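**Brindeslow gives its dumpling cell a new upkeep routine**

March. I look after the Jugah cell at our Wevholm site, and I'm so happy this is finally going out! We logged 3367 picks before I swapped the finger pads, and the new routine (wipe, re-zero, check grip force) takes 2 minutes.

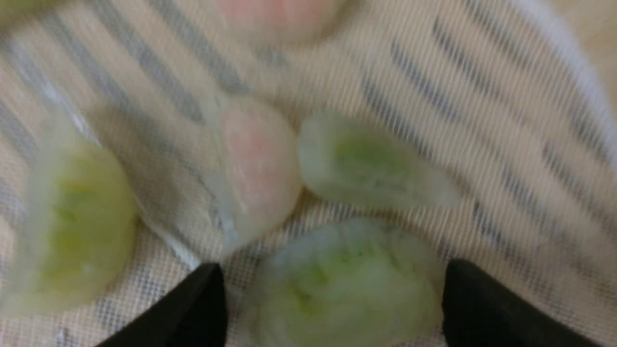
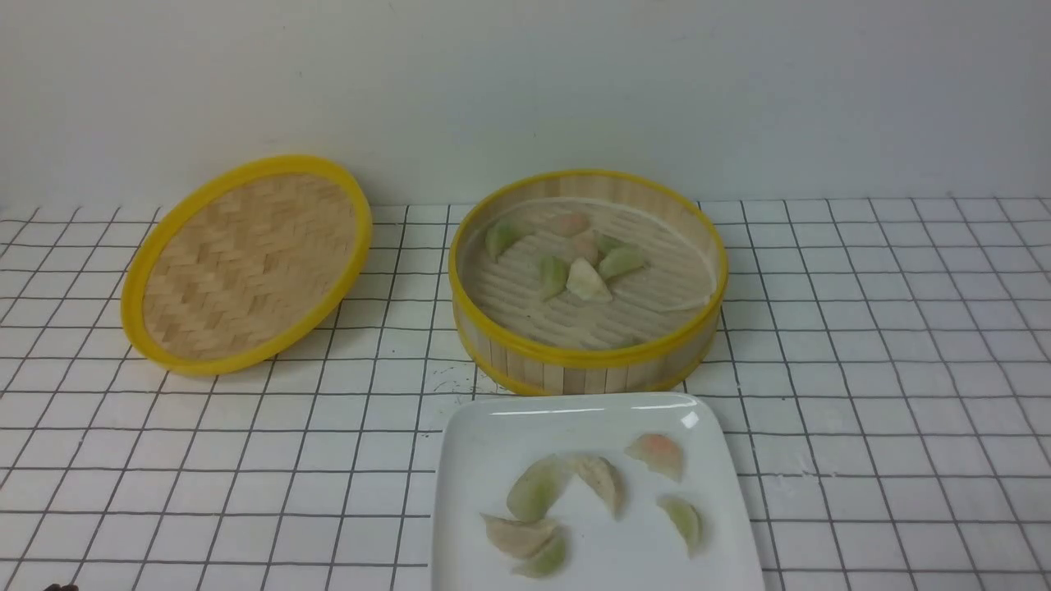
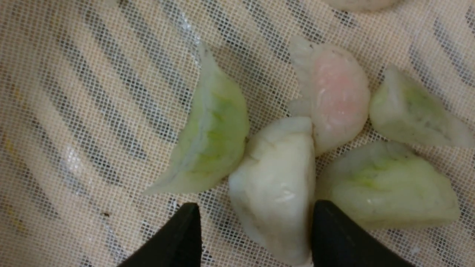
Grip force is the setting I fuss over most. Ureck, our control software, lets me save it per product, and with a white dumpling sitting between the black fingers and the others packed in close, I keep the opening narrow. Settings sheets are free on request from Brindeslow.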